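Rechercher sur le site… OK

19 mai 2021, par la rédaction

Télétravail, suite et pas fin. Chez Goltwood, on nous promettait 15 jours à la maison. Le forfait mobilier, lui, est arrivé en janvier : 600 euros, sur facture, fauteuil à roulettes exclusivement. 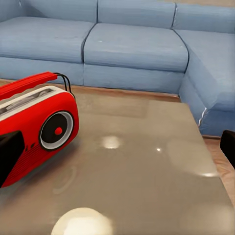
Canapé d'angle bleu clair : non remboursable.

Le formulaire fait 2 pages et réclame la hauteur de l'assise. Celtex, plus généreux, monte à 700 euros, lampe comprise. On envisage de déménager chez eux.

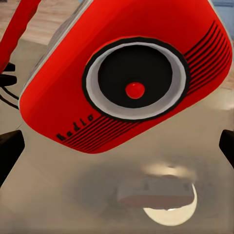 Radio portable rouge, hors forfait également.

Réclamations au service habituel, le matin de préférence.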